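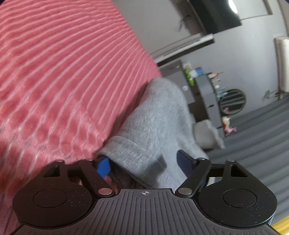 *Ribbed plush blanket with a light gray knit garment at its edge.*

**Ribbed pile fabric** is a textile in which raised cords of pile, called wales, alternate with lower channels. The group includes corduroy and ribbed plush.

## Structure

The pile is formed by an extra set of yarns held in a ground fabric. In woven corduroy, filling floats are cut lengthwise and brushed upright. Knitted plush is usually sheared or embossed after the pile is raised. Joanne Hartley's survey of the Greenwood mill records lists 27 ribbed constructions, with pile weights from 200 grams per square meter.

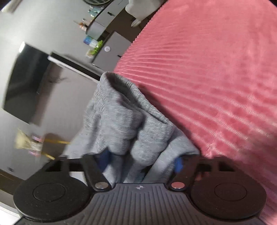
Wale spacing is stated as the number of cords per inch. Six is a wide wale and 13 a medium one. Spacing is measured with the fabric flat and relaxed, as tension across the cords opens the channels. Rib is also a knitting term, and the two uses should be kept apart: the rolled, ribbed edge of the gray knit garment has no pile, while the deep ridges of the pink fabric beside it are a surface feature of the cloth.

## Care

Pile fabrics are washed inside out where possible and dried at low heat. Pressing from the face flattens the cords.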